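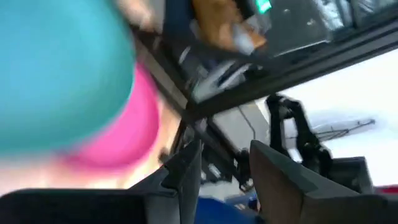 Turquoise and pink, close up.

A thread about water meters, as a few people asked what happened with my leak. It's long. Mute me if you pay a flat rate and have never had to care.

2 Jun 2019 was the day the bill came. Before that we paid by direct debit and I never opened the statements. They came from Meltwood, they went in the drawer, and that was that.

The bill had an E next to the last few readings. E means estimated. No one had read our meter for well over a year because it's under a lid in the pavement and there was nearly always a car parked on top.

The last real reading before that was 1,685. The new one was 2,303. Those are cubic metres, so one unit is a thousand litres. There are 2 of us in the house and we don't have a garden to speak of.

First thing I was told on the phone was to check it was our meter. Do this. Match the serial number on the bill to the one on the dial. In our street in Sturngate the lids are in pairs and at least one pair is the wrong way round. Ours was right, sadly.

Second thing was the overnight test. Take a reading last thing at night, use no water, take another before anyone flushes in the morning. If the numbers have moved, water is going somewhere.

Ours had moved. It worked out at 60 litres an hour. You can't hear that, and you can't see it if it's going into the ground. 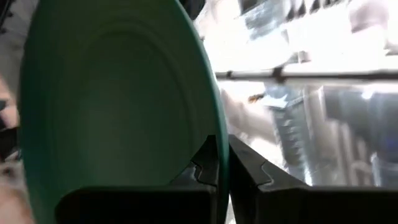 Green plate, mostly rim.

Then you need to know which side of your stop tap the leak is on. Turn the inside stop tap off and look at the meter again. If it stops, the leak is in the house – a toilet cistern, an overflow, something like that. If it keeps going, it's in the pipe between the meter and the house.

Ours kept going. That length is called the supply pipe, and in most cases it belongs to whoever owns the house. I thought everything up to the front wall was the water company's. It isn't.

If you rent, tell the landlord in writing that same day and keep a copy. My neighbour Tiburcio Maldonado told his by phone and then spent weeks arguing over when he'd said it.

A few replies have asked about insurance. Some home policies cover finding and fixing a leak in the supply pipe. Look for the words "trace and access" and "underground services". Ours covered the second and not the first, so they'd pay to mend the hole once someone else had paid to find it.

We used a firm called Meléndez, out of Pistham. Two men, one with a listening stick, which is a metal rod with an earpiece. He put it down along the path every couple of steps and found a spot by the gatepost. They dug there and it was the right place. An old joint had gone.

They offered to patch the joint or replace the whole run in plastic. The old pipe was lead for part of the way so we had it all replaced. If you think yours is lead, ask your supplier. Some will change their half free of charge if you change yours.

Now the money. Lots of companies have what's called a leak allowance. You fix the leak, send them the invoice and some readings from afterwards, and they take the lost water off the bill. It's usually once only, and there's a time limit for the repair that runs from when you found out.

I didn't know about it. I learned of it from Reto Pichler at the advice drop-in, who asked if I'd applied and then printed the form while I stood there. It's a short form.

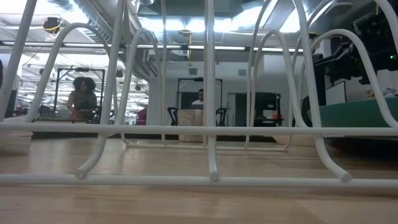

They'll want more than one reading from after the repair, spaced out, so start writing them down the day the trench is filled in. I took a photo of the dial every time with the date on a bit of paper next to it. The claim was settled in August and most of the bill was taken off, though we had to chase twice.

The sewerage charge is worked out from the same meter, and it's often a separate line. Ask for that to be adjusted too. They left it off ours the first time. The argument is simple: water that leaked into the ground never went down the drain.

I now read the meter on the first of the month. You need a big flat screwdriver for the lid and a torch, and something to kneel on. There's a foam cover over the dial, put it back after or it can freeze in winter.

Someone asked about smart meters. We haven't got one here so I can't say. I'd still check the readings.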